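Wound Closure and Healing
Notes for Session 5, Basic Wound Care
Instructor: Nayara Holanda
November 2019

Read these notes before the practical. They cover why wounds are closed, how skin heals, and what to watch for afterward. Knot tying is in the separate Skadton handout and will not be repeated in this session.

1. Why close a wound at all

A clean cut left open will usually heal. It fills in from the bottom and the skin grows across from the sides. This takes a long time, leaves a wide scar, and needs regular dressing changes. Closing the wound brings the edges together so there is only a small gap for the body to bridge.

There are three usual terms. You need all of them for the written test.

Primary closure: the edges are brought together soon after the injury, with sutures, staples, strips or glue.

Secondary healing: the wound is left open and fills in by itself. Used for infected wounds, many bites, and wounds where too much skin is missing.

Delayed primary closure: the wound is cleaned, left open for a few days, and closed once it looks clean. Students often mix this up with secondary healing. The difference is that the edges do get brought together in the end.

2. Stages of healing

Bleeding stops first. Vessels narrow, platelets stick, and a clot forms. The clot also holds the edges loosely and gives cells something to move through.

Inflammation comes next and lasts for several days. Some redness, warmth and swelling close to the wound is expected. White cells clear out bacteria and dead tissue. Drugs that hold inflammation down, steroids above all, slow everything that follows.

Then new tissue is laid down. Small vessels grow in, collagen is made, and skin cells move across the surface. A closed wound can have a thin cover of skin cells within 2 days, but that cover has almost no strength.

Remodeling is the long stage. Collagen is broken down and replaced along the lines of pull. It goes on for months. The scar gets flatter and paler, and it never reaches 100 percent of the strength of the skin that was there before. Plan advice about lifting and sports around this.
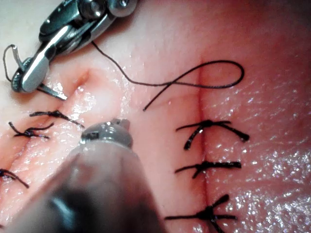 3. Edges and tension

Edges should meet and turn slightly outward. A slightly raised line flattens as the scar matures. Edges that roll inward put outer skin against outer skin, and those surfaces do not join. The result is a sunken scar or a wound that opens when the sutures come out.

Tension is the other half. A suture is there to hold edges in contact. If it is pulled tight enough to turn the skin white, it cuts off blood flow, and the tissue inside the loop can die. Swelling in the first days will tighten every loop further, so leave a little room for it.

Deep wounds need closing in layers. If only the skin is closed, a space stays underneath and fills with blood or fluid — a good place for bacteria to grow.

4. Choice of material

Absorbable sutures lose strength and are broken down by the body. Use them for deep layers. Non-absorbable sutures keep their strength and are used on skin, where they can be taken out.

Braided thread handles well and holds a knot, but bacteria can sit between the strands. Single-strand thread slides through tissue easily and needs more throws to keep the knot from slipping.

5. What slows healing

Infection is the most common cause. Others are poor blood supply, smoking, diabetes that is not well controlled, low protein intake, radiation to the area, and movement across the wound. Ask about these before closing and write the answers down.

6. Removal and follow-up

Facial sutures come out early to avoid marks. Sutures over joints stay in longest. Check the wound before removing anything. If the edges separate when the first suture is cut, stop and ask.

Tell the patient to come back for spreading redness, pus, fever, pain that gets worse after the first days, or a wound that opens. Give this in writing as well.

For next time

Read Tillman, chapter 5, on burns and grafts. The chapter on dressings is optional, but the table at the end of it is on the test.

Written questions go to Fulvio Caputo. Practical groups are the same as last session, except that Zsolt Somogyi's group now meets in the Peixoto room. Bring closed-toe shoes and your signed skills sheet.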